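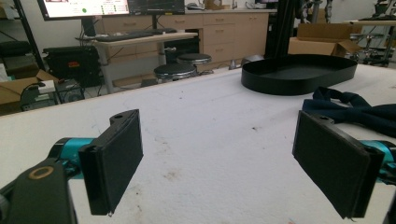
Hi everyone,

Sorry to be slow getting back on this one. I read Bastien's note over breakfast, started an answer, got called away, and then lost the draft somewhere between the laptop and the phone, so what follows is my second try and probably longer than the first. (Those of you who have known me a while will be bracing yourselves. Get a coffee.)

Bastien Texier wrote:

> Can anybody help me settle something about the old Bomton ballpark? I'm putting together the page on the semipro years, and I keep running into the claim that 1,025 people paid to get in for the last game against Bassey. The printed program says the place held 1,000. Was there standing room, or did somebody at the newspaper get carried away?
>
> Also, does anyone have a scorebook for that season? I have the first half, in pencil, and then it stops in the middle of an inning. Very sad. I'd love to know who was on the mound when the rain came.
>
> And one small thing: I have the left fielder down as Maser, but on one lineup card he's batting cleanup and playing third. Same man? Brothers?
>
> Thanks, all. I'm enjoying this much more than my real work.
>
> Bastien

So, Bastien, first of all, what a treat that you've taken this on! I've been meaning to write up those years for ages and I never get past the box of clippings.

On the attendance: I believe the 1,025. The grandstand seats and the bleachers together came to 1,000, and I'm pretty sure that's where the program got its number, but there was a grassy bank down the right field line that never counted as seating. My father used to take us there on purpose. You paid the same at the gate, which he grumbled about every single time, but he liked that he could see the pitcher's grip from that side, and he liked that my brother and I could roll down the hill when the game got slow. On a big night there'd be people all along it with blankets and thermoses. Twenty-five extra for a Bassey game sounds low to me, if anything, though I suppose plenty of kids came under the fence and never got anywhere near a ticket.

The rain I can only partly help with. I was at that game, and what I remember best is the grounds crew wrestling the tarp. They had it half unrolled when the wind got under one corner and dragged two of them clear into foul territory, and the whole Bassey dugout came out to help. I have thought kindly of Bassey ever since, which is not a popular position in my family. As for who was pitching, I would have said the tall lefthander with the slow curve, but my brother swears he'd been pulled by then, and my brother has the better memory for that kind of thing. Please don't put either of us down as a source until somebody turns up a scorebook.

Now, Maser. There were two! They were cousins, not brothers, and they drove everybody crazy because the public address man only ever said "Maser" and left you to work it out. The older one played left and hit down in the order. The younger one played third and had real power to the opposite field. I think your lineup card has the younger one on it, and I'd guess the older one was out that day and the typist just carried on as usual. If your card says number 4, that's the third baseman for certain. I had his autograph on a ball that our dog eventually got hold of, and I can still see the big loopy 4 he drew under his name. We kept what was left of it in a drawer for years.

One caution about the home run totals, while I'm on the subject. The summary sheet that's been passed around this list (the one that came over with the Dronance scans) gives the club 64 homers for the season, and I have trouble with that. The left field fence was short, yes, and the ball jumped on hot nights, but there was a ground rule about anything that hit the light pole out there. It was a double if it struck below the painted band and a homer above it, and the band had faded so badly that the umpires mostly went by mood. I suspect whoever made up the sheet counted every pole ball as a home run. If you go through your half of the scorebook and compare it with the sheet month by month, you should see pretty quickly whether it's running high. I'd be glad to do the second half the same way if we ever find it.

Which brings me to the scorebook. The Dronance scans have a gap in just the place you'd want them, but I remember that the originals were in two cartons and I'm not at all sure the second one was ever opened. It was mostly concession receipts on top, and a person could easily have looked at the hot dog orders and given up. I'll write to the folks who have it and ask if somebody could dig down a little. No promises, and they do take their time.

I did find three clippings you may not have. One is the game story from the Bassey side, which is very gracious about the tarp. One is a short piece on the younger Maser's tryout, with nothing about how it came out. The last is only a set of standings, but it has Bomton a game and a half back in the final week, and I had always remembered us being tied. I'll copy them and put them in the mail to you if you'll send me your address off list.

Oh, and does anybody remember whether they played a make-up for the rainout? I have a feeling there was a doubleheader, in October if you can believe it, with everybody in coats, but I may be mixing it up with the year after.

Good luck with the page, Bastien, and please post the link when there's something to see, even if it's rough.

All the best to everyone,

Your friend from the right field bank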